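3. Materials and method

3.1. The two towns and their households

The study was carried out in two small towns, Numine and Ranivby, which were chosen for their similar size and for their very different habits of keeping household objects. In Numine most families live in houses that have passed through two or three generations. In Ranivby the greater part of the housing was built after the closing of the old harbour, and families moved there with few belongings. We expected that this difference would be seen in the age of the furniture, and in the manner in which people speak about repair.

The questionnaire was sent to 2,866 households, and 1,363 of them returned it in a form that could be used. A household was excluded when the first page was left blank or when two different persons had clearly filled in the same sheet with opposite answers. We did not exclude households which answered only the part on tables, as this part is the main subject of the paper. The response was higher in Numine than in Ranivby, and the comparison between the towns should be read with this in mind.

The questionnaire was prepared in Italian and Ukrainian by the two authors, and then put into English by a third person who had not seen the aims of the study. Some words gave us difficulty. The English word "worn" can be a complaint or a praise, and in the pilot round several respondents used it in both senses in one answer. In the final version we asked separately about marks, about colour and about stability, and we kept "worn" only in the last open question.

3.2. What was counted as a table

By "table" we mean a piece of furniture with a flat top at which at least one person can sit or stand to work or to eat. Desks were included. Shelves fixed to a wall were included only when the family ate at them. Folding tables made a special case. Many respondents did not mention them at first and remembered them only when the interviewer asked what was used at feasts and on holidays. For this reason we added a separate question on folding tables in April, and the answers received before that month have no value for this item.

Each table was placed in one of 4 groups according to its main use: eating, school work, paid work at home, and storage. The last group was not planned. It was added because so many people told us, often with some embarrassment, that the table in question had not been free of papers and boxes for years. Where a table had several uses, we took the one which the respondent named first.

We also recorded the look of the top. Respondents chose between "plain", "wood grain", "painted" and "covered", and they could add a remark. It must be said that "wood grain" in this paper describes only what the eye meets. We did not ask people to decide what their table was made of, because in the pilot round many of them could not say, and some became unhappy when a relative corrected them. A light wood-grain top with a rounded corner, of the general type in Figure 1, was counted together with square-cornered tops of the same look.

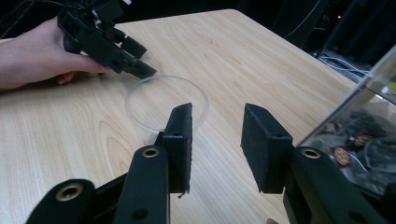 Figure 1. Table top with a light wood grain and a rounded corner.

The remarks were read by both authors separately. Assunta Farina read them first in the order in which they arrived, and Ivan Skoryk read them sorted by town. When we disagreed on the meaning of a remark, we discussed it by telephone, and if no agreement was found the remark was left without a code. There were fewer of these cases than we had feared. Most of them concerned short remarks such as "good enough" or "it does its work", which may be read as satisfaction or as resignation.

3.3. Interviews on repair

After the questionnaire we wrote to 930 households that had reported at least one repair to a table, and invited them to tell us more. The interviews were made at home whenever possible, at the table in question. We found that people speak differently when the object is under their hands. They touch the mark they are talking about, and they remember the year from the person who made it. An interview held in the library of Ranivby, where we had to borrow a room during the heating works, gave noticeably shorter answers.

The interview had no fixed order of questions. The interviewer carried a sheet with the subjects to be covered: who noticed the damage, who decided that it should be repaired, who did the work, with what, and whether the family was content with the result. If a respondent wished to begin with the grandfather who bought the table, the interviewer let him begin there. The longest interview lasted a whole afternoon and included lunch.

Repairs were divided into repairs of the top, of the edge, and of the legs or frame. We had planned to treat the edge as a part of the top, but the interviews showed that families see it as a thing of its own. The edge is where children knock their heads, where clamps are fixed, and where the surface first begins to lift. One woman in Numine told us that she would forgive any stain in the middle of the table, but that a rough edge made her "feel poor". Similar words were used by other respondents, mostly by those who do the daily cleaning.

For corners the picture is less clear. Respondents with small children often said that they preferred a rounded corner, but few had chosen the table for this reason. In the older houses of Numine, square corners had sometimes been rounded by hand with a file and sandpaper, and the owners considered this as an improvement and did not report it as a repair. We therefore asked about it directly in the later interviews. The earlier ones were not repeated, and rounding by hand is certainly under-reported in Table 2.

3.4. Local products for care

Two products for the care of table tops were mentioned so often that we gave them their own codes. Erneo is a paste wax which is sold in the hardware shops of both towns. Ferri is a thin oil, known mainly in Numine, and it was described by older respondents as "the one in the small bottle". We asked how often they were applied and by whom, but we did not test them, and nothing in this paper should be taken as a judgement on their quality.

A further group of respondents used only water and soap, or a cloth with a little vinegar. These answers were put together under "household means". Some respondents in this group considered that they did not care for the table at all, and they answered "nothing" to the first question before describing a weekly routine in the open remarks. In such cases we followed the remark.

3.5. Limits of the material

The last questionnaire accepted for the study was received on Friday, June 22, 2018. Those which arrived later were kept but not coded. As the survey was sent by post, persons who had moved during the spring are probably missing, and in Ranivby they may be numerous. We have also no answers from households which own no table. Two letters told us of such households, and in both the family ate at the kitchen worktop, standing or on high stools.

The age of the tables is given as the respondents gave it. Where a bill or a date under the top could be found during the interview, we noted it, and the spoken age was more often too high than too low. The ages in the next section were not corrected for this.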